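**[Familienvans] Re: Schiebetür hinten rechts klemmt – und lohnt sich der Umstieg noch?**

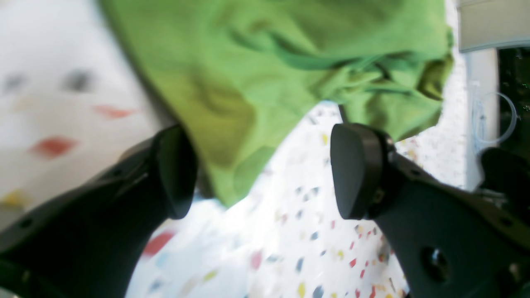
Zuletzt geändert: 2. November 2024

Hallo zusammen, hallo Imke,

ich hänge deine Mail nochmal unten dran, weil das Thema inzwischen über drei Betreffzeilen verteilt ist und ich selber kaum noch durchsteige. Ich antworte erstmal oben am Stück und dann noch kurz zwischen deinen Zeilen.

Also, die Schiebetür. Bei unserem war das genau dasselbe Theater: Die letzten Zentimeter ging sie schwer, dann piepte es und sie fuhr wieder auf. Die Werkstatt wollte gleich den ganzen Motor tauschen, Kostenvoranschlag 474 Euro, und ich hätte fast unterschrieben! Zum Glück hatte Raimonds hier auf der Liste mal geschrieben, man solle zuerst die untere Laufrolle anschauen. Hab ich gemacht (auf dem Bauch in der Einfahrt, sehr würdevoll), und die Rolle war tatsächlich eierig. Neue Rolle rein, Schiene ausgebürstet, ein bisschen Silikonspray auf die Dichtung, und seitdem läuft die Tür wieder. Bitte kein normales Fett in die Schiene schmieren, da klebt nach zwei Wochen der halbe Spielplatz drin.

Bestellt habe ich bei Wendt, die Rolle kam samt Versand auf 152 Euro. Günstig finde ich das nicht, aber sie passte auf Anhieb. Die Werkstatt war übrigens gar nicht beleidigt und hat mir hinterher noch den Türkontakt nachgestellt.

Zum Umstieg: Da bin ich hin- und hergerissen. Wir sind letzte Woche den Neuen zur Probe gefahren, mit allen Kindern und dem Kinderwagen meiner Schwester, damit es auch realistisch ist. Er ist leiser, das muss ich zugeben, und auf der Autobahn liegt er richtig satt. Aber die dritte Reihe! Bei uns klappt man den Sitz mit einem Griff in den Boden weg, beim Neuen muss erst die Kopfstütze runter, dann die Lehne vor, dann zieht man an einer Schlaufe, und wenn man Pech hat, hängt der Gurt dazwischen. Mein Großer hat es beim dritten Versuch geschafft, ich beim vierten.

Verbrauch kann ich nach einer Stunde natürlich nicht seriös beurteilen. Der Bordcomputer stand am Ende bei 7 Litern, da war allerdings viel Landstraße dabei und kaum Stadt. Unser Alter nimmt sich auf derselben Runde spürbar mehr. Trotzdem: Für den Aufpreis kann ich ganz schön lange tanken.

So, und jetzt zu deinen Punkten:

> Am 1. November schrieb Imke Engelhardt:
>
> Hallo liebe Liste,
>
> unsere hintere rechte Tür macht seit dem ersten Kälteeinbruch Zicken.
> Von Hand geht sie, elektrisch nur jedes zweite Mal. Kann das die
> Batterie sein?

Kann, ja. Miss mal die Spannung, wenn der Wagen über Nacht gestanden hat. Bei Annelore war es wirklich die Batterie, da ging aber auch die Heckklappe nicht mehr richtig zu. Wenn bei dir nur die eine Tür spinnt, würde ich auf Rolle oder Dichtung tippen.

> Zweite Frage: Wir überlegen, ob wir den Wagen noch vor dem TÜV
> abgeben. Der Händler bietet uns aber so wenig, dass mir fast die
> Tränen kommen. Hat jemand privat verkauft?

Maja hat im Frühjahr privat verkauft und war zufrieden, die meldet sich bestimmt noch selbst. Ich würde an deiner Stelle erst die Tür machen lassen. Eine klemmende Schiebetür probiert jeder Interessent als Erstes aus, und dann geht das Handeln los.

> Und drittens: Welche Winterreifen fahrt ihr? Der Händler will mir
> Ganzjahresreifen aufschwatzen. Wir fahren über Weihnachten aber
> immer zu Oma in den Harz.

Mit Harz im Winter: echte Winterreifen, da lasse ich nicht mit mir reden. Wir haben den zweiten Satz auf Felgen im Keller, das Umstecken macht mein Schwager gegen Kuchen.

> Ach ja, und falls jemand noch die Gummimatten für den Kofferraum
> abzugeben hat, ich nehme sie!
>
> Viele Grüße
> Imke

Matten hätte ich! Liegen hinter den Fahrrädern, eine Ecke ist etwas hochgebogen, das gibt sich, wenn man den Einkauf draufstellt. Schenke ich dir, du müsstest nur das Porto übernehmen. Schick mir deine Adresse bitte privat und nicht über die Liste.

Noch eine Frage von mir in die Runde: Hat jemand von euch die Dachbox von Skaso auf den Originalträgern? Auf der Verpackung steht, sie passt, im Forum behauptet einer steif und fest, dass die Heckklappe dann anschlägt. Ich möchte das ungern erst herausfinden, wenn vier Leute mit gepackten Taschen danebenstehen. Die Box ist 262 Euro teuer, zurückschicken wäre bei der Größe ein ziemlicher Akt.

Liebe Grüße und gute Fahrt
Anneliese Nolte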